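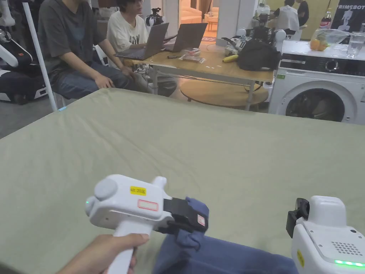

STADBRIDGE, May 26, 2026

Stadbridge Residents' Forum
Board: Household Services and Textiles
Thread: Proposed change to linen and garment collection, Holst Building

Posted by: HolstResidentServices
The Resident Services Office wishes to inform all leaseholders of the Holst Building that the present laundry contract with Trusex ends in August. The office has received one complete proposal for its replacement, submitted by Statance. Under that proposal, garments and household linens would be collected from the ground floor counter and returned within 48 hours. The present contract allows 36 hours. The annual charge to the building would be $2,445 lower.

Dark items would be washed separately from light items as a standard term. At present this is done only upon written request. Residents are invited to submit comments in this thread. Comments will be forwarded to the management board in full.

Posted by: H_AbuHammour
Thank you for the notice. I wish to place on record my support for the separate washing of dark fabrics. I have submitted two written requests on this subject under the current contract, and a navy tablecloth was nevertheless returned to me with gray lint across its whole surface. A standard term would remove the need for such requests.

I would ask the office to confirm whether the term covers table linens as well as clothing. The word "items" is open to interpretation.
Hiba Abu Hammour, fourth floor

Posted by: HolstResidentServices
The term covers clothing, bed linens, table linens and towels. Curtains are excluded and would be charged individually.

Posted by: quillon_east
I must register an objection. The longer return period is a reduction in service, and the notice presents it as a minor detail. Residents who work in uniform often own only two sets. A return period of 48 hours leaves such a resident without a clean set on at least one working day. The saving, once divided among all leaseholders, does not justify this.

Posted by: O.Gavrila
With respect to the previous comment, the 36-hour period has existed mainly on paper. I kept my collection slips through the winter, and several record a return on the third day. I would prefer a longer period that is observed to a shorter one that is not.

I do share the concern regarding uniforms. Perhaps the board could request a priority bag for work clothing, limited to one per household per week.
Oana Gavrilă

Posted by: quillon_east
My own collections have been returned on time without exception, and I do not accept that the slips of one household establish a pattern. A priority bag would, however, meet my objection in large part, provided that it carries no surcharge. If there is a surcharge, my objection stands.

Posted by: marrow_lane_7
May I raise the question of folding? The current contractor returns shirts folded and everything else simply placed in the bag. Fitted sheets in particular arrive badly creased and must be ironed again at home. I see no mention of folding in the notice.

Posted by: HolstResidentServices
Folding is addressed in section 2 of the proposal. Shirts, trousers, sheets and tablecloths would be folded. Socks, undergarments and cleaning cloths would be returned unfolded in a separate mesh bag. Fitted sheets are not mentioned by name, and the office will seek clarification.

The suggestion of a priority bag has been noted and will be put to Statance in writing.

Posted by: H_AbuHammour
Could the office also ask about detergent? An unscented option was promised when the present contract was signed and was withdrawn without notice. My son's skin does not tolerate fragrance, and we have washed his clothing at home ever since. I should like to see the option written into the contract itself.

Posted by: O.Gavrila
I support this request. I would add that fabric softener should be omitted from towels unless a household asks for it.

Posted by: marrow_lane_7
I cannot agree on the last point. Towels washed without softener in our local water become very stiff. Softener should remain the standard treatment, and those who wish to decline it may do so on the collection slip.

Posted by: HolstResidentServices
Both positions on softener will be forwarded to the board. The questions concerning fitted sheets, unscented detergent and any surcharge for priority bags have been added to the list for Statance. Replies will be posted in this thread upon receipt. Until the new contract takes effect, collection slips should continue to be left at the ground floor counter.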